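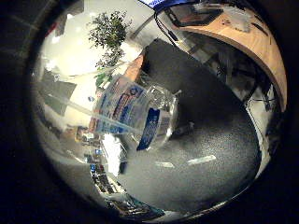

색 이름 기록장 운영에 관한 안내와 소회

본 블로그는 일상에서 접하는 색의 이름을 수집하고 정리하는 개인 기록 공간입니다. 개설 이후 기록 방식에 관한 문의가 이어져, 현재 적용하고 있는 기준과 그간의 변경 사항을 한 편의 글로 정리하여 게시합니다. 기존 글에 흩어져 있던 설명과 본 글의 내용이 다른 경우에는 본 글을 기준으로 삼아 주시기 바랍니다.

1. 기록의 범위

기록장에 등재하는 것은 색 자체가 아닌 색을 부르는 말입니다. 같은 색을 두고 어머니 세대는 '팥색'이라 하고, 조카는 '버건디'라 합니다. 두 낱말은 각각 별도의 항목이 됩니다. 반대로 한 낱말이 사람에 따라 전혀 다른 색을 가리키는 경우도 적지 않습니다. '하늘색'과 '물색'의 경계, '연두'와 '풀색'의 경계는 지금도 정하지 못하였으며, 당분간 정할 계획도 없습니다.

현재 기록장에 등재된 표제어는 1,000개입니다. 관용어 속에만 남아 있는 낱말, 상품명으로만 쓰이는 낱말, 방언으로 추정되나 확인하지 못한 낱말은 따로 보관하고 있으며 이 수에 포함하지 않았습니다.

2. 기록 용지와 보관

초기에는 줄이 있는 일반 공책을 사용하였습니다. 낱말과 색을 한 줄에 나란히 적는 방식이었는데, 물감이 뒷면에 배어 다음 장을 쓸 수 없는 문제가 있었습니다. 이후 Brirnlow 수채용 기록장으로 교체하였고, 현재까지 같은 제품을 쓰고 있습니다. 한 권은 96쪽이며, 색인을 제외한 나머지를 본문에 배정합니다.

색인은 맨 뒤에 둡니다. 가나다순으로 미리 칸을 나누어 두었으나 'ㅂ'과 'ㅈ' 칸이 먼저 차서 다른 칸을 빌려 쓰는 형편입니다. 다음 권부터는 색인을 별책으로 분리할 예정입니다. 이미 채운 권의 색인은 옮겨 적지 않고 그대로 두기로 하였습니다.

보관 장소는 북향 방의 책장 하단입니다. 남향 창가에 두었던 첫째 권은 보라 계열이 눈에 띄게 바래어, 낱말은 읽을 수 있으나 색은 참고할 수 없게 되었습니다. 첫째 권의 보라 항목을 열람하실 분은 이 점을 감안하시기 바랍니다.

3. 명명의 절차

새로운 낱말을 들었을 때에는 다음 사항을 적습니다. 누가 말하였는지, 무엇을 보고 말하였는지, 어떤 빛 아래였는지입니다. 마지막 항목은 뒤늦게 추가한 것으로, 초기 기록에는 빠져 있습니다.

빛의 조건을 적게 된 경위는 다음과 같습니다. 페인트 가게 Dimora에서 문틀에 칠할 색을 고른 일이 있었습니다. 매장에서는 분명히 '살구색'이라 적었는데, 집에 돌아와 저녁 등 아래에서 같은 견본을 보니 도저히 그렇게 부를 수 없었습니다. 가족은 '식은 호박죽'이라고 하였습니다. 두 이름 모두 등재하였고, 문틀은 결국 흰색으로 칠하였습니다.

이후로는 오전, 오후, 전등의 구분만이라도 반드시 남기고 있습니다. 흐린 날은 '흐림'이라고만 적습니다. 한때 시각까지 기입하였으나 나중에 다시 찾아보는 일이 없어 중단하였습니다.

4. 붉은색 계열의 재정리

지난 5월부터 붉은색 계열을 다시 정리하고 있습니다. 표제어가 가장 많은 계열이면서 설명이 가장 부실한 계열이기도 합니다. '빨갛다', '뻘겋다', '발그레하다', '불그스름하다', '불그죽죽하다'와 같은 낱말을 색으로 볼 것인지, 색에 대한 말하는 이의 태도로 볼 것인지가 우선 문제가 됩니다.

'불그죽죽하다'를 칭찬으로 쓰는 사람은 아직 만나지 못하였습니다. '발그레하다'를 벽돌이나 대문에 쓰는 사람도 만나지 못하였습니다. 그렇다면 이 낱말들은 물감으로 칠해 둘 수 있는 성질의 것이 아닐 수 있습니다. 본 기록장에서는 잠정적으로 색 칸을 비워 두고, 대신 예문을 적는 것으로 처리하고 있습니다.

'주홍'과 '다홍'도 쉽게 정리되지 않는 항목입니다. 두 낱말을 아는 사람은 많으나, 견본을 놓고 고르게 하면 답이 갈립니다. 집안 어른 두 분께 같은 견본을 보여 드렸더니 한 분은 주홍, 한 분은 다홍이라 하셨고, 잠시 뒤 서로 바꾸어 말씀하셨습니다. 해당 쪽에는 두 분의 답을 모두 적어 두었습니다.

외래어 항목도 함께 검토 중입니다. '코랄'과 '새먼핑크'는 흔히 섞어 쓰이는데, 화장품을 이야기할 때에는 코랄이, 옷감을 이야기할 때에는 새먼핑크가 자주 나온다는 인상을 받았습니다. 주변에서 들은 말에 한정된 인상이므로 일반화하지 않습니다.
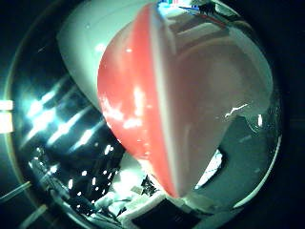 흰색에 맞닿은 붉은 띠. 기록장의 '연어색' 항목과 견줄 만하다.

5. 광택의 문제

광택이 있는 표면은 오래도록 기록의 난점이었습니다. 빛이 닿은 자리는 희게 보이고 굽어 들어가는 자리는 어둡게 보여, 어느 부분을 그 물건의 색이라 할지 정하기 어렵습니다. 사람들은 대개 망설이지 않고 한 낱말로 부릅니다. 물감으로 옮기려는 쪽만 곤란해집니다.

현재의 기준은 가장 넓은 부분의 색을 대표로 삼고, 필요한 경우 가장 어두운 부분을 옆에 작게 덧칠하는 것입니다. 반사광은 칠하지 않습니다. 자개, 비단, 비늘처럼 보는 각도에 따라 달라지는 것은 칠하기를 포기하고 글로만 남깁니다. '비둘기 목덜미색'이라는 낱말은 그러한 까닭으로 여러 해째 색 칸이 비어 있습니다.

6. 서신 교환

본 기록장에는 해외에 거주하는 벗들이 보내 준 낱말도 일부 수록되어 있습니다. Tzu-hsuan Wan 님은 차의 빛깔에 관한 낱말을 여러 차례 보내 주셨습니다. 우린 차의 색을 가리키는 말과 마른 잎의 색을 가리키는 말이 따로 있다는 설명을 읽고, 기록장의 '갈색' 항목이 지나치게 성글다는 점을 알게 되었습니다. '커피색', '밤색', '고동색'으로 대부분을 해결해 왔던 것입니다.

Yung-ching Wu 님과는 엽서 크기의 색지를 교환하고 있습니다. 한 번에 32장을 한 묶음으로 하며, 뒷면에 각자의 말로 이름을 적은 뒤 상대의 이름을 보지 않고 다시 이름을 붙이는 방식입니다. 푸른색과 초록색의 경계에서는 두 사람의 답이 자주 어긋납니다. 우리말의 '푸르다'가 하늘과 잔디에 모두 쓰인다는 사실을 설명하는 데 긴 편지 한 통이 소요되었고, 답장에는 그쪽 말에도 사정이 비슷한 글자가 있다고 적혀 있었습니다.

교환용 색지는 문구점 Tatada의 제품을 씁니다. 한 묶음에 3,000원이며, 가격에 비하여 종이가 두껍습니다. 다만 풀을 먹인 면이 습기에 약하여 장마철에는 발송을 쉬고 있습니다.

7. 제보에 관한 안내

독자께서 보내 주시는 낱말은 화요일에 한꺼번에 정리합니다. 제보하실 때에는 낱말만 적어 보내지 마시고, 그 낱말을 들은 문장을 그대로 적어 주시기를 부탁드립니다. 할머니의 말씀이었다면 사투리를 고치지 않은 채로 보내 주시는 편이 훨씬 도움이 됩니다. 맞춤법은 따지지 않습니다.

사진을 첨부하시는 것은 무방하나, 화면마다 색이 다르게 보이므로 참고 자료로만 활용합니다. 직접 칠한 색을 우편으로 보내 주신 경우에는 해당 쪽에 붙이고 보내신 분의 성함을 적어 둡니다. 성함의 기재를 원하지 않으시면 미리 알려 주시기 바랍니다.

최근 접수한 낱말 가운데 '쌀뜨물색', '헌 교복색', '덜 익은 감색'은 등재를 마쳤습니다. '덜 익은 감색'의 '감색'이 과일 감의 색인지 짙은 남색을 이르는 감색인지에 대하여는 제보하신 분께 다시 여쭈었고, 과일이라는 답을 받았습니다. '월요일색'은 색 칸에 무엇을 칠해야 할지 알 수 없어 보류 중입니다. 보내신 분께서 생각하신 색이 있다면 덧글로 알려 주시기 바랍니다.

8. 향후 계획

붉은색 계열의 정리를 마치는 대로 흰색 계열에 착수합니다. 흰색은 표제어가 적으리라 예상하였으나 '우윳빛', '젖빛', '상앗빛', '달걀껍데기색' 등 음식과 살림에서 온 말이 계속 나오고 있습니다. '백옥 같다'와 '백지장 같다'는 둘 다 사람의 얼굴에 쓰이면서 뜻이 정반대이므로 같은 쪽에 나란히 둘 생각입니다.

다음 글에서는 '회색'과 '잿빛'을 다룹니다. 두 낱말을 구별하여 쓰시는 분이 계시면 그 기준을 미리 보내 주시기 바랍니다.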